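3.2 Pump bottles in shared washing places
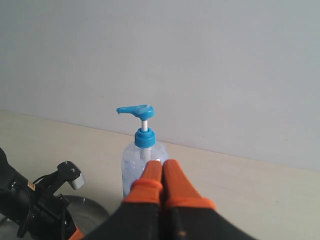
Figure 4. Clear pump bottle with a blue pump head and a ribbed screw collar.

Why do people go on pressing a pump bottle when there is still soap inside but little comes out? Most often the soap is too thick to flow down to the foot of the tube, and the pump pulls in air in place of liquid.

In the first part of the study we asked the residents of two houses, Gramthorpe and Dramani, how they decide that a bottle is finished. We received 201 answers. One sheet was filled in twice by the same person, and after removing the second copy we worked with 200. The most common answer was that the bottle is finished "when it spits". The amount of soap still standing in the bottle was mentioned much less often, also by residents who had a clear bottle in front of them every day. This was a surprise to us, as the earlier interviews by Koskela and Manalo had suggested that people look first and press later.

We therefore separate two kinds of emptiness. A bottle is empty for the hand when a full press gives less than the person wants. It is empty for the eye when no soap can be seen in it. In a body with clear walls, such as the one in Figure 4, the two can be compared by the user at any time. In a body with colored or printed walls only the first kind is available, and the bottle must be lifted or shaken to learn more. Residents at Dramani, where the bottles were of the colored type until October, told us that they shake the bottle next to the ear. We did not find this habit at Gramthorpe.

The pump itself was discussed less than the body, but three remarks came back in many interviews. First, the spout should turn with a little resistance, so that it stays pointed at the basin. Second, the way of the plunger should be short enough for a child to finish the press. Third, the collar should have ribs. Smooth collars were called "impossible" by residents who refill at the sink, and Strobel made the same observation in the kitchen part of the project (Section 5). A ribbed collar can be opened with wet fingers, although older residents still asked for help.

Refilling is where most soap is lost. At both houses a bottle is supposed to be refilled when 40 milliliters remain, but this rule was written for the Skuvora pump, whose tube reaches almost to the bottom. With other pumps the rule comes too late, and the rest is rinsed out and thrown away. Liu and Tiongson proposed to raise the limit to 60 milliliters for all bottles. We support this — with one reservation. New soap poured on old soap brings in many bubbles, and for a short time after the refill the press gives mainly foam. Several residents took this for a broken pump and put the bottle aside.

The Feltness sheet, which hangs over the basins in both houses, says nothing on waiting after a refill. We have suggested to add one line to it. The effect of this line on the number of bottles put aside is treated in Section 4, together with the question of thicker soaps.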